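Notes from the Stelldale open day, 07/08/2023

I went to Stelldale because the flyer said "see where your water goes", and because my rates notice had gone up again. I wanted to know what I was paying for. I came home with a tote bag, a fridge magnet and maybe half an answer.

Stelldale is the research and training site that Mollska runs beside the treatment works, out past the golf course. The pitch this year was household water recycling: take what leaves the shower and the washing machine, clean it up on your own property, and put it back on the garden or through the toilet. Mollska has a unit to sell you for this. It's called the Bellis, it's the size of a chest freezer, and it costs $2593 before anyone has picked up a shovel.

You start in the big shed. Oliwia Wasilewska gave the opening talk, and she was good. She spoke plainly, didn't read off the slides and told us early on that the Bellis won't suit every block. If your soil is heavy clay, or your laundry is at the bottom of a slope, forget it. I'd have liked that on the flyer.

Then came the numbers. The claim is that a typical home saves 117 litres a day. I asked what a typical home was. Four people, daily showers, a front loader and a garden that gets watered all year. I live with one other person and a lemon tree. When I asked for the figure for two people, I was told it would be "lower", and I could have worked that out in the car.

The trial behind the figure covered 16 houses. All of them were in the same new estate, all of them had the unit put in while the place was being built, and the owners had signed up because they liked the idea. I've got nothing against keen people, but they take shorter showers than my brother-in-law does. Nobody at the display could tell me how the units went in older houses with older pipes. A second trial is planned. There was a map of it with no dates.

After the talk we were split into groups and walked through the teaching block, then out to the settling ponds.

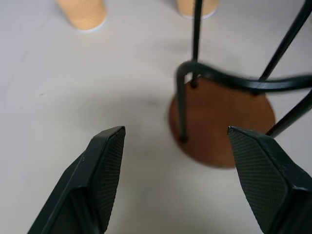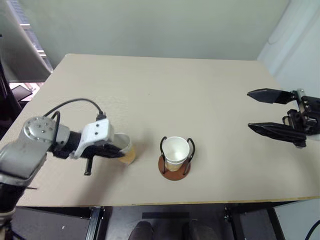 *Indoors at Stelldale, before we headed out to the ponds.*

The ponds were the best part of the day, and they had very little to do with the sales pitch. Obaidul Ranasinghe has looked after them for years and took our group around the lot. He showed us where the reeds had been replanted and which bank floods in a wet winter, and he answered a boy's question about eels at proper length. There are eels. He was also the only person all day to bring up what happens when things go wrong. A few summers back a pump failed over a long weekend, and the smell reached the primary school. I remember the smell. I don't remember the letter that he says was sent to residents.

I asked him whether he'd put a Bellis in at his own place. He said he'd rather fix his gutters and buy a tank. He said it cheerfully enough, with a Mollska shirt on, so I assume he's allowed to.

Lunch was a sausage in bread, gold coin donation, no complaints. The coffee van had a long queue and I gave up on it.

The afternoon session was on upkeep, and I'd suggest anyone tempted by the Bellis go to that one first. The filter needs a rinse every fortnight and a new cartridge each year. The cartridges come from Pleltow and at present they don't come from anywhere else. The price on the sheet was $300 a year, "subject to change". I did the sum on the back of the program using my own water bill, and on my use the thing doesn't pay for its filters, never mind itself. The man next to me had six in the house and got a happier result, so your sum may differ. Bring your last bill and do it yourself before you talk to the sales desk.

There's a rebate, or there will be. The sheet says "expected". The sales desk said "pretty much locked in". I'd wait until the form exists.

Practical bits if you go next August: park at the golf course end, because the main car park turns to mud. Wear closed shoes or they won't let you near the ponds. The toilets are behind the big shed and they do run on recycled water, with a sign to tell you so. The pond walk fills up early, so put your name down at the gate.

I've asked Mollska by email for the two-person figure. I'll add it here if they send one.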